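3.2 Garment handling and drying in the home

The second part of the study looked at what households do with heavy cotton garments between the wash and the closet. Earlier work on home laundering has mostly dealt with the wash itself: water temperature, detergent dose, load size. The hours after the wash have had less attention, although this is when creases set and when thick seams can hold moisture long after the rest of the garment feels dry.

We recruited households in the Girard district through a notice at the public library and a mailing from the local housing office. Each household kept a laundry diary for eight weeks, beginning on 29th March. For every load, the person doing the laundry wrote down the fabric types, the drying method, the place where the clothes were sorted, and how long they stayed there before being put away. The diary sheet was a revised version of the one used in our pilot, which had asked for too much detail on stain treatment and too little on storage. In total, 900 loads were entered in a form complete enough to use.

Fabrics were grouped by weave and surface. Corduroy was kept apart from other cotton because its raised ribs dry at a different rate from the ground cloth and can flatten under weight. Several participants wrote that they never put corduroy in a pile with other clothes for this reason. Others treated it exactly as they treated denim.
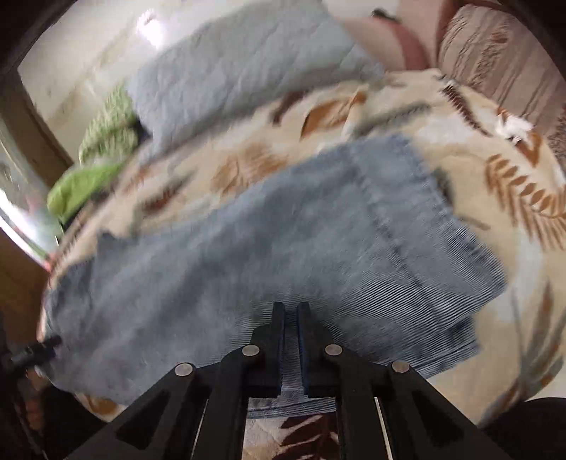 Figure 2a. Blue-gray corduroy garment on a bed.

Sorting on the bed was the most common practice in the diaries, ahead of the sofa, the kitchen table and the top of the dryer. The reasons given were mainly practical. A bed is wide, it is close to the closet, and it has to be cleared before night. This last point matters for our results. Loads sorted on a bed were nearly always put away the same day, while loads left on a sofa or chair were often still there at the next entry. Participants with a spare room reported the longest delays of all, and in two households the clothes in that room were worn straight from the pile for most of the diary period.

We had expected the drying method to predict how long a load waited. It did so only weakly. Line-dried loads were brought in at set times, often before dinner, and were then folded in one go. Tumble-dried loads were more likely to sit in the machine with the door closed, and some participants did not count this as waiting. The entries were recoded by Dufour so that time in the dryer after the end of the cycle was included. Without this step the two methods look almost the same.

Residual moisture was checked with a Bondik contact meter lent to each household for part of the study. Readings were taken at the waistband, the inner leg seam and the pocket bag of trousers, and at the collar, cuff and side seam of shirts and jackets. The waistband was the dampest point in most denim entries. There the cloth is folded over on itself and stitched through several layers, and air reaches it slowly when the garment is hung by the hem. Garments hung by the waist showed the opposite pattern, with the hems drying last, but the gap between the dampest and driest points was smaller.

Metal fittings caused some difficulty. The meter gives a false high reading when its pins touch a snap, rivet or zipper, and the written instructions had warned of this only in a note on the back page. We removed readings marked as taken next to metal. Where the position was unclear, the participant was called and asked to repeat the reading on the next wash. Jeans with a plain button and zipper gave little trouble, but styles with snaps along the waistband left few clear places to measure.

Figure 2b. Gray acid-washed jeans with silver metal snap buttons at the waistband.

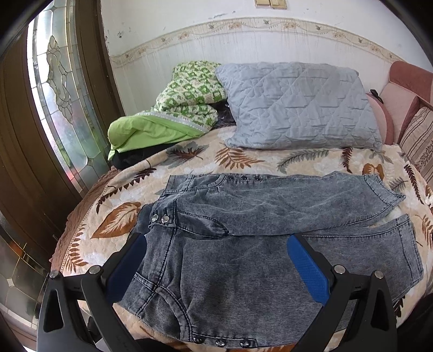
3.3 Coding of diary entries

Entries were typed up and coded by two readers working apart. The code list covered fabric group, drying method, sorting place, waiting time and any comment on creasing or smell. Disagreements were settled by Ginette Dufour, who had not taken part in the first round of coding. Most of them concerned blended fabrics, where the diary gave only a garment name such as "work pants" and the care label had not been copied. These entries were placed in a mixed group and left out of the fabric comparisons, but they were kept for the analysis of waiting time.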